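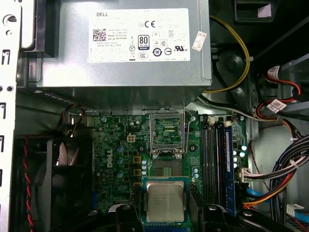 Good practice in robotic disassembly: an interview with Grethe Fogh

When the refurbishment centre at Kullau adopted its first written rules for robot work on desktop computers, the text ran to 86 clauses. The present version has 40. Grethe Fogh, who led the revision for the Brerow standards group, regards the shorter text as the stricter one.

"A rule has to be short enough to be followed at the bench," she said. "Many of the early clauses described what a careful technician would do anyway. We kept those that a robot could break."

The handling of processors takes up the longest section. Under the rules, a processor may be held only by its opposite edges, and the gripper must not touch the contacts on the underside. The load plate of the socket must be fully raised before the arm comes near. While the socket is open, no tool may pass over it unless the task requires it.

"The pins in an open socket are very fine," Ms Fogh said. "If a finger brushes them, the board may be lost. We therefore treat the open socket as a restricted area, and the path of the arm is planned around it."

Cables proved harder to agree on. Early drafts required every loose cable to be tied back before work began. Engineers from Ghasemi objected that this added a manual step to each machine, and the group settled on a clear zone above the socket and the memory slots. Cables outside that zone may stay where they are.

The rules also require a person to inspect the board after any stop caused by unexpected force. The arm may not resume by itself. Ms Fogh was asked whether this would remain once the centre had more experience.

"I expect so. We reviewed over 500 stops, and the force reading alone did not tell us which boards were damaged. Someone has to look."

The next review is planned for April and will cover coolers and power supplies.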